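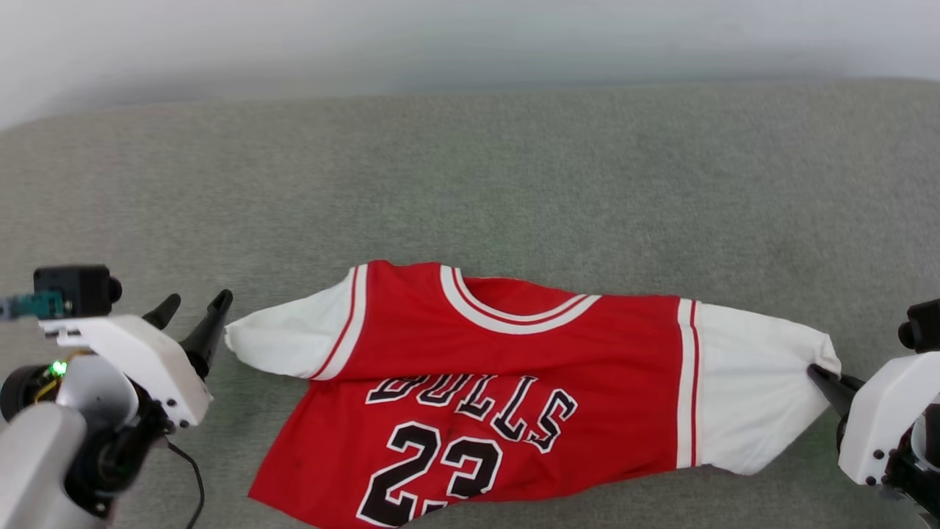 4.2 Return-to-practice hires, wards only

Records from 13 hospitals, 630 returning nurses, all out of work two years or more. Outpatient clinics left out, too few cases. Shift logs came from Skendex exports, cleaned by hand (Koskela). Missing start dates dropped.

Main result: nurses paired with a mentor for the first month stayed longer. Gap was largest on night shifts. Pay grade at re-entry made little diffrence once age was in the model. Same pattern at the Gornunport site, though staffing there was odd all through April. See Table 3.

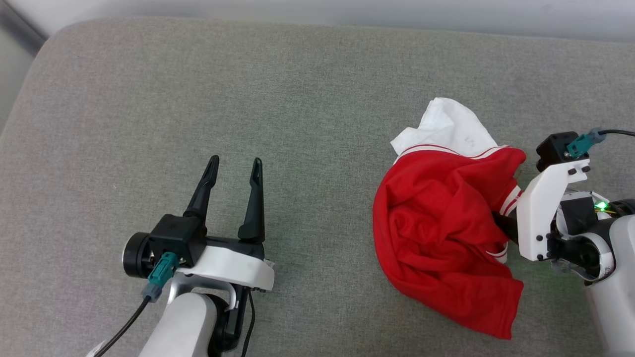
Figure 4. Gray woven surface, two arms, left gripper open.

Refresher hours were harder to read. Some sites logged classroom time only, others counted shadowing too. Maller coding used for both, not ideal. We ran it again without the 204 mixed entries and the sign held, but the interval is wide. Length of leave and hours are also corelated, so treat with care. Exit reasons in 4.3.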